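Section 4. Putting the blocks back in the bins

Read this section before you clear up for the first time. The steps are the same for the Yao set and the Bokach set. Where they differ, a note says so.

4.1 Before you start

Have a dry cotton cloth, a soft brush and the storage card for your set. Check the card against the label on the shelf. Cards from before February list the old bin order and should be thrown out.

CAUTION: Keep your fingers on top of the blocks when you lower them in. The long ones tip over easily and pinch against the wall.

4.2 Emptying the bin

1. Lift out any blocks left from the last session. Take the top ones first, so that you are not pulling one out from under another.
2. Lay them on the table by color, red on one side and green on the other.
3. Brush the bin floor toward one corner and pick up the dust with the cloth.
4. Look into the holes in the floor. Clear grit with the brush, never with a screwdriver.

Note: Scratches and worn paint inside a bin do no harm. Report a bin only if you can feel a sharp edge or a split in the wall.

4.3 Checking the blocks

1. Run the cloth along each block from end to end.
2. Stand it on the table. If it rocks, check both ends for chips.
3. Put chipped blocks on the Drolline tray with a slip giving the set name. Qianru Dong collects the tray every 2 weeks.
4. Wipe sticky marks with a damp cloth and leave the block out for 20 minutes before it goes in.

CAUTION: Do not use solvent on the red blocks. The color lifts.

4.4 Filling the bin

1. Place the blocks flat on the floor of the bin. They may point in any direction, and one may lie across another.
2. Mix the colors. Sorting by color is only for the table.
3. Do not stand blocks on end or lean them over the rim.
4. Fill the front bin before the one behind it.
5. Sign the card and hang it back on the hook.

Note: The Bokach bins are deeper. Up to 9 blocks can go in one of them — the Yao bins take fewer, and the number is printed on the card.

Missing blocks are replaced from cabinet 190. Ask Kadir Tokgöz for the key, and write the replacement on the back of the card. 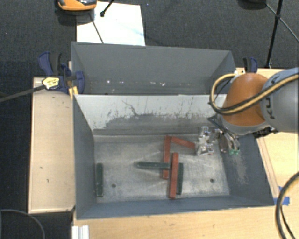 Clirnuvance Workshop Stores Team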